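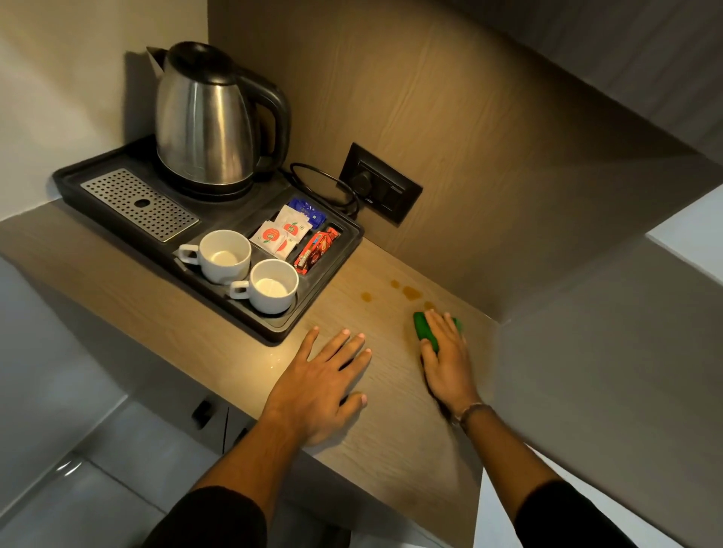

Closham-housekeeping list
Subject: Re: Tea and coffee spills round the hospitality tray
From: Savita Katiyar

Hello all,

I said I'd answer Urmila's message once I had been through the September linen order, so this is a bit behind the rest of the thread. Her message is copied in below for anyone who joined the list after she sent it.

We have the same arrangement at Himer in most of the rooms: a short counter in an alcove, cupboards over it, the socket on the back wall and a black tray with the kettle, two cups and the sachets. The tray takes up the left side and leaves a clear bit of counter on the right, where people stir their tea and put the wet bag down.
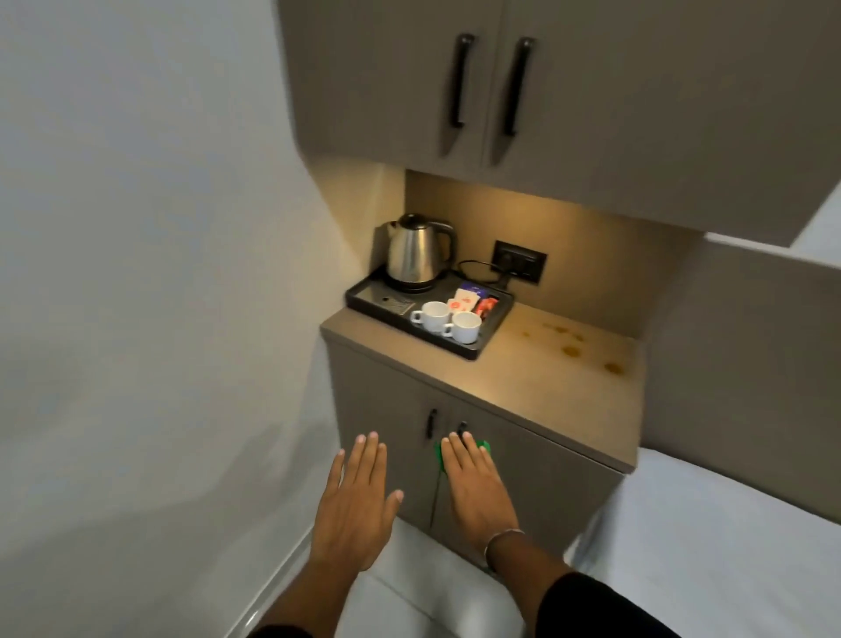

Urmila Nautiyal wrote:

Can I ask what everyone does about brown marks on the wood-effect counters? We wipe them with the all-purpose spray and a cloth and they look fine until the afternoon sun comes in, and then you can see rings and a sort of haze. I have been told to use less spray, more spray and none at all. Also, do you take the tray off the counter every day or only at departure? Ours at Sulldale are heavy once the kettle is full, and the girls don't like dragging them.

(end of Urmila's message)

Urmila, the haze is most likely spray that hasn't been rinsed off. We had it all along the second floor. We now do spills with a damp sponge and plain water first, then a drop of washing-up liquid in the water if there is sugar in it, then clean water again, then a dry cloth. Spray is kept for the sink and the tiles.

Use the soft side of the sponge. The green scourers will dull the surface, and it doesn't come back. Wring the sponge out well before it goes anywhere near the counter, and keep your other hand flat on the top so you aren't leaning on the tray. Start at the outside of the spill and work in. If you begin in the middle you only make it bigger.

Old marks that have been there since the night before need a wet cloth laid on them while you do the bed. Don't scrape them.

As for the tray, ours comes off at every departure and every other day on a stayover. Empty the kettle in the bathroom first and it weighs very little. Unplug at the wall before you do anything. The drip plate lifts out of the tray and wants washing with the cups, as tea gets underneath it and goes sticky. 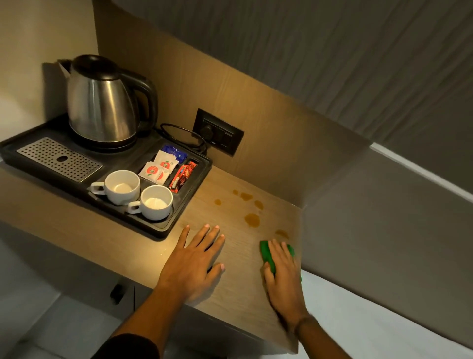

Savita Katiyar

PS. Manju Prajapati asked me separately about walls, and I may as well put it here. Tea gets further than you would think, and so do fingers. When you have finished the counter, look at the painted wall beside it and at any narrow gap next to the fridge or a cupboard. I use a folded cloth there and not a sponge, because a sponge drips and you get runs down to the skirting. Press flat and wipe sideways, and turn the cloth over when it's dirty.
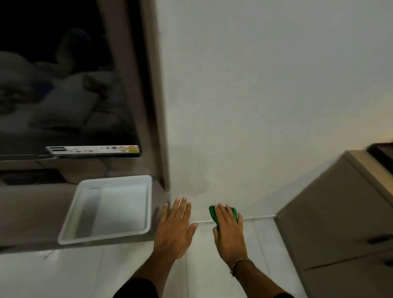

If a grey mark stays after two goes, leave it and report it. On matt paint you will only polish a shiny patch, and then the decorator has to do the whole wall. We lost room 11 for a night that way. A patch low down by the floor should be reported in any case in case it is damp.

Ezzat sponges come in packs of 15 and I have plenty spare, if Sulldale would like a couple of packs to be going on with. Madhu Mishra has the key to the store until 2 most afternoons. Please sign for them in the blue book.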